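Print this article | E-mail this article

3.2 Collecting demonstrations

Demonstrations were given in two ways. In the first, the operator held the arm by the wrist and guided it through the task while the joints were left free to move. In the second, the operator sat at a desk and drove the arm with the Jerkix hand controller. Both methods wrote joint angles and gripper opening to the same log, so the Stotia training code could read either one without changes.

We recorded 100 demonstrations for each of 4 tasks. Each task began with the gripper open and the arm on the left side of the table. The furniture was put back in its marked place between trials, but the mugs were moved by hand to give some variety.
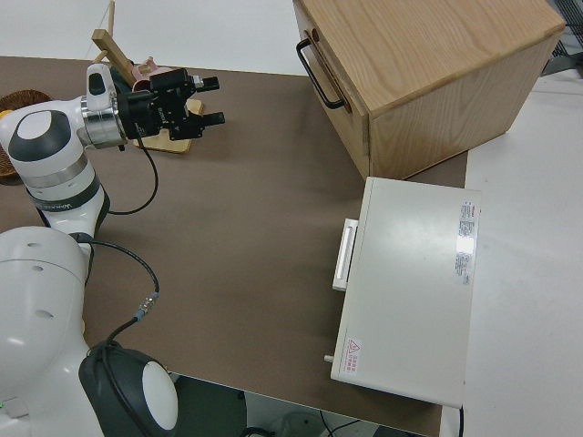 Figure 2. Tabletop workspace with the arm, mug rack, woven basket, wooden cabinet and white appliance.

Operators found the bar handles harder by remote control than by hand. When guiding the arm directly, they could feel a finger touch the handle and correct for it. With the controller they relied on sight alone, and they slowed down close to contact. We did not trim these slow sections. Logs longer than 3000 time steps were thrown out and the demonstration was repeated.

For the mug tasks the difference was small. Most operators preferred the controller here, as guiding the wrist past the rack by hand was awkward.

2 comments | Share

This site uses cookies. By continuing to browse you accept our use of cookies.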